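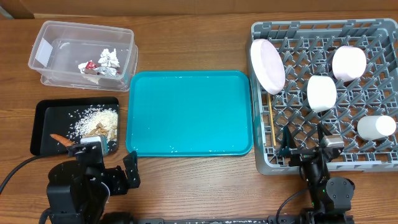

Projektbericht: Abräumen und Einsortieren mit zwei Roboterarmen
Danica Georgiou, Perihan Altıntaş
Projektseminar Servicerobotik, Abgabe im Oktober

1. Fragestellung

Kann ein Aufbau mit zwei Armen nach einer Mahlzeit den Tisch abräumen? Gemeint ist die ganze Aufgabe: Essensreste vom Tablett entfernen, Verpackungen in einen eigenen Behälter legen und Geschirr in einen Spülkorb stellen. Für einen Menschen dauert das eine Minute. Wir wollten wissen, an welchen Schritten die Maschine scheitert.

2. Aufbau

Die Arme arbeiten nebeneinander an einem Holztisch, jeder mit Greifer und eigenem Kameramodul. Links stehen der durchsichtige Behälter für Folie und Papier und das schwarze Tablett mit den Resten, in der Mitte das blaugrüne Tablett, rechts der graue Spülkorb. Die Steuerung heißt bei uns Velitz und wurde mit 627 vorgeführten Durchläufen trainiert.

3. Ergebnisse

Ausgewertet haben wir 64 Versuche. In 25 davon wurde die Aufgabe ohne Eingriff beendet. Am besten gelang der Umgang mit Tassen, auch wenn sie im Korb nicht immer so stehen, wie man sie zum Spülen hinstellen würde. Teller sind schwieriger, weil sie zwischen die Stifte passen müssen und der Greifer dafür in einem engen Winkel ankommen muss.

Zerknitterte Silberfolie glänzt stark und sieht bei jedem Durchlauf anders aus. Der Arm griff hier oft daneben. Körnige Reste lassen sich mit zwei Fingern praktisch nicht aufnehmen. Dafür muss das Tablett gekippt werden, und einzelne Körner bleiben trotzdem liegen. Dreimal fiel ein Teil neben den Tisch, diese Versuche gelten als abgebrochen.

4. Einschätzung

Für den unbeaufsichtigten Einsatz in einer Küche reicht das nicht. Als Nächstes wollen wir einen Schaber als Werkzeug testen und die Teller getrennt trainieren.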